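Bellach Wallpaper Names

README for the dataset, version 2

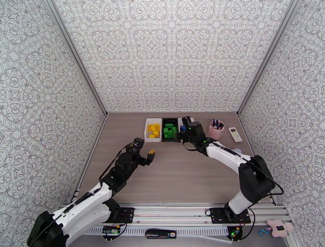 Photo: Blair Crichton. Reuse permitted with credit.

What you get

A list of wallpaper pattern names, as printed in trade catalogues, pattern books and the backs of sample swatches, with whatever else the source bothered to record. There are 2,370 rows in the main file. Each row is one name in one source, so a pattern that hung about in the catalogues for years will turn up again and again, like a relative.

The list began as a private argument about whether "Trellis" was the dullest name ever given to a wallpaper. It isn't. "Trellis B" is in there, and so is "Plain Trellis", which I would pay good money to see.

Files

names.csv: the main table
sources.csv: one row per catalogue or pattern book
families.csv: my grouping of names by motif
corrections.txt: a record of my mistakes, in the order they were pointed out

Everything is UTF-8 and comma separated. Some names contain commas ("Rose, Thorn, Rose") and those are quoted. If your spreadsheet opens them in three columns, have a word with your spreadsheet.

Columns in names.csv

id: a number. It means nothing and will not change.
name: as printed, spelling included. "Chrysanthamum" stays.
name_tidy: the same, with the spelling put right and capitals calmed down.
maker: blank where the source doesn't say, which happens a lot in pattern books put together by shops.
source_id: matches sources.csv.
family: see the next section.
colourway: as printed. Expect "Dove", "Stone", "Fog", "Pebble" and "Mist", all of which are grey.
repeat_in: pattern repeat in inches. Metric sources have been converted and rounded to the nearest quarter.
note: anything else, including handwriting in the margins. "NOT FOR HALLS" is my favourite.

Families

Every name is put in one of 17 families. Florals are by far the biggest, and could have been split further, but I tried that one winter and it ended in tears over the difference between a spray and a sprig. The full list is in families.csv, with a short description for each.

The troublesome one is "Tile and Lattice". It takes in interlocking circles, stars, diamonds, and anything a catalogue might call Moorish, Byzantine or Continental, words that seem to have been picked out of a hat. Plenty of these papers have curling leaves or flowers filling the gaps, so they could fairly go under florals too. My rule is that if the geometry would survive the flowers being taken away, it goes in Tile and Lattice. Sorcha Ogilvie disagrees with this rule and has written a competing column, family_so, which you'll find at the far right of the table. Compare them if you have a free evening and low standards for one.

Where the names came from

I typed most of them in from paper. The rest were read from scans by software and then checked by eye, and 1,020 rows came in that way. They carry a "y" in the scanned column of sources.csv. The software was very fond of turning "fleur" into "flour", and I may have missed a few. If you find a paper called Flour de Lys, please write.

No pattern artwork is included. Names and short factual details only. Please don't ask me for a roll of anything.

Known problems

Dates are patchy. Many catalogues carry a season and no year, and I have left those blank instead of guessing from the hairstyles.

The maker column mixes up firms with the same name. I know of at least one case and suspect more.

"Anaglypta" and other raised papers are in only if they had a pattern name. Those sold by number alone are left out, and their admirers have already been in touch.

Colourways have not been tidied. I looked at them, then made a cup of tea, and that was that.

Changes in version 2

Added the repeat_in column.
Removed duplicates caused by entering the same pattern book twice, under its front cover and its back cover.
"Damask" and "Damasque" now share a tidy name.
Reinstated "Uncle's Study", which had been deleted as an obvious typing error and is a real paper.

Using it

Use it for whatever you like, paid or unpaid, with a line saying where you got it. "Bellach Wallpaper Names, version 2" will do. It has so far been used for naming characters in a murder mystery and for settling a pub bet. Corrections go to the issues page, with a source please. "My gran had it" counts as a source if you can send me the swatch.

Last updated Dec 22, 2025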